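The Night Shift at Grurkbridge

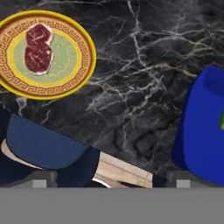 Steak on the plate, Rondell's fingers at the bottom.

I look after Rondell, the kitchen cell at Zalach, and in March she started dropping things. Always at the plate! So I ran her in the simulator first – marble worktop, blue container, raw steak and all – and nudged her grip offset by 2 mm. Seven goes, seven drops.

Then I checked the real finger pads. One was worn smooth. I fitted a new pair, put the offset back and said sorry to her, quite loudly, with the radio off.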